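Lemell Sequence
Task planning and grasp control for disassembly cells

Home / Software / Planning and control / Lemell Sequence

Part no. LS-1840
License: per cell, perpetual, first year of updates included
Runs on: Linux workstation, real-time kernel recommended
Ships as: download, with a USB license key

Overview

Lemell Sequence is planning software for robot cells that take electronic equipment apart. It reads a parts model of the product, works out which components are free to move and which are blocked, and sends the arm a chain of grasp, release, pull and place motions. When the product on the table does not match the model, Sequence replans from what the cameras report and carries on, or stops and asks the operator.

It is used mostly for desktop computers, small servers, set-top boxes and power electronics. It is sold as software only. You supply the arm, the gripper, the cameras and the table.

How it works

A job starts with a product file. The file lists the components, how each one is held (screw, latch, slide, plug, friction fit) and the direction it can leave in. Product files can be written by hand in the editor or recorded by guiding the arm through one teardown. Most users record first and clean up the file afterward.

At run time the planner builds a blocking graph from the product file and the current camera view. A drive behind a cable bundle is marked blocked until the cable is clear. A memory module with its clips closed is marked held. The planner picks the cheapest component that is free, plans the approach, and updates the graph after every move.

Extraction is handled by a separate controller. Parts that slide out of bays and sockets rarely come out straight, so the controller follows a compliant path. It watches the wrist force and lets the part tip within a limit you set for each component. If the force goes over the limit, the arm backs off, changes the pull angle and tries again. After the number of tries you allow, it lets go and flags the part.

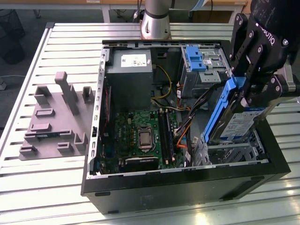 Himberg ran an evaluation license on their recycling line before buying, and wrote back that the pull controller was worth having but the default force limits were set too low for drive caddies. They wanted the retry count shown on the operator screen as well. Both changes are in the current release. Caddy parts now have their own force profile, and the retry count appears next to the component name.

What is included

Sequence Planner. Blocking graph, cost settings, replanning on mismatch.

Sequence Pull. Force-limited extraction for drives, cards, modules and plugs. Straight, tilted and rocking pull patterns.

Sequence View. Part detection and pose estimation from one or more fixed cameras, with an optional wrist camera. Comes with trained models for common computer internals. You can add your own classes with the labeling tool.

Product file editor. Runs on the workstation or on a separate Windows or Linux machine.

Log viewer. Plays back force, joint position and planner decisions on one timeline. Logs export to CSV.

Simulator link. Runs a product file against a simulated arm before you try it on the real one. The simulator does not model cables well. Test any step that moves a cable on the cell itself.

Specifications

Components per product file: up to 4000
Cameras: up to 9 per cell
Arms: one or two
Grippers: two-finger adaptive, parallel jaw, vacuum
Force sensing: wrist sensor required for Sequence Pull
Replan time: depends on the number of components; see the sizing guide in the manual
Interfaces: ROS 2, Modbus TCP, digital I/O through the arm controller
Product file format: plain text, readable in any editor

Workstation requirements

A recent multi-core processor, 32 GB of memory and a discrete graphics card for Sequence View. Planner and Pull will run without the graphics card if detection is done on another machine. Keep the arm on its own network port. Sharing the port with camera traffic is the most common cause of dropped motion commands.

Setup

Allow around 12 hours for a first installation, including camera calibration and one recorded product file. The steps are in chapter 2 of the manual. Calibrate the cameras after the fixtures are bolted down. Recalibrate whenever a camera or the arm base is moved.

Set force limits low for the first runs and raise them one component at a time. Limits are saved in the product file, so a cell that handles several models will need them set in each file. Copying limits between files is supported from the Tools menu.

Safety

Lemell Sequence is not a safety-rated system. Force limits in Sequence Pull protect parts and do not protect people. Guarding, speed limits and emergency stops have to be provided by the cell. Unplug and discharge all equipment before it goes on the table. Power supplies should be removed whole and never opened by the robot.

Known limits

Glued batteries and heat-staked parts are not supported.
Shiny heat sinks may give poor pose estimates under direct overhead light. Use a diffuser.
Recorded product files made with one gripper need to be checked before use with another.
Two-arm planning works with arms of the same model only.

Options and related products

Hurine fixture library: printable holders and part nests, with matching place positions for the planner. STL and STEP files.
Samuel operator panel: touch screen for start, stop, part confirmation and retry count. Connects over Ethernet.
Extra cell license: same version as the first, separate key.
Update plan: one year, renewable. The next release is planned for January.

Ordering

Send us the arm model, gripper model, camera type and the kind of equipment you plan to take apart. We will confirm compatibility and send a quote. Evaluation licenses include every module and can be converted to a full license without reinstalling.

Downloads: manual (PDF), sizing guide (PDF), sample product files (ZIP), release notes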